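Turbidity meters: what we learned from a summer at Foltton
Posted 2026-02-23 in the Zilska water instruments newsletter

We've been wanting to write this one up for months! Back in August the Foltton treatment plant let us put two low-range turbidity meters side by side on the same filter effluent line, and the results have kept us talking ever since.

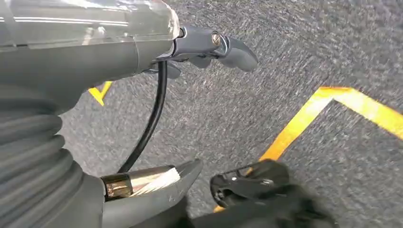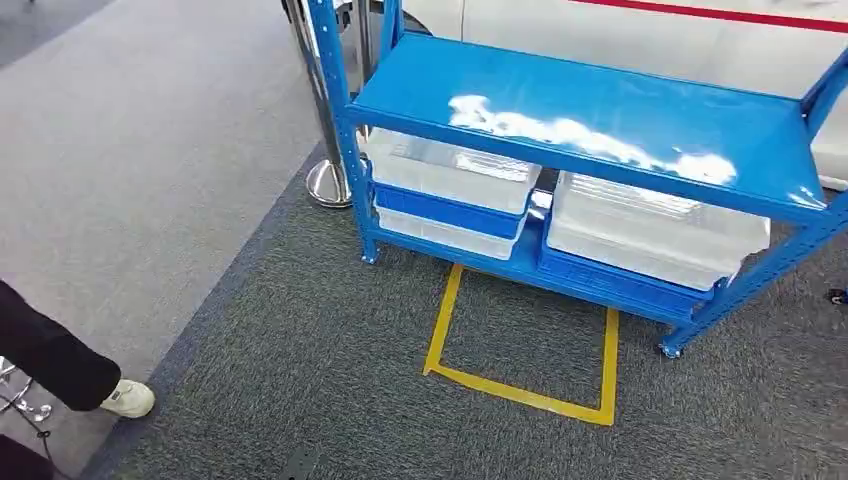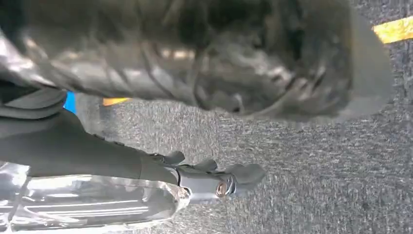
The first meter was the plant's own Kellen unit, a white-light design that has been on the wall for years. The second was our newer infrared model. Both were fed from one sample tap through equal lengths of tubing, with a bubble trap ahead of each (if you take one tip from this item, make it the bubble trap). We logged 965 paired readings, and every one of them is in the data file that goes with this issue.

On clean, steady water the two agreed beautifully. Where it got interesting was right after a backwash. The Kellen meter showed a sharper spike and took longer to settle, and at first we were sure it was reading air. We lowered the flow to its cell, the spikes shrank a little, and then they stayed put. So some of that was real! Very fine particles scatter white light more strongly than infrared, and a filter that is just coming back into service lets a few of them through.

Does that make one meter better? Depends on what you want it for. If you're watching filter ripening closely, the extra response is useful. If your water has some color in it, infrared is a lot easier to live with. Check which method your state accepts before you swap anything, too.

Cleaning was the other big subject. The plant operators wiped both cells on the same schedule, and we compared readings before and after each wipe. After 243 hours of running without a wipe, the infrared cell had drifted just enough to see on the chart. We now suggest a shorter interval in the manual, with a quick check against a sealed standard each time.

Next up is the Tạ plant, where the raw water is much muddier and the filters work a good deal harder. We can't wait to see what the ripening curves look like there. If you run a mixed set of meters and would like to share your own paired readings, please send them in, spikes and all.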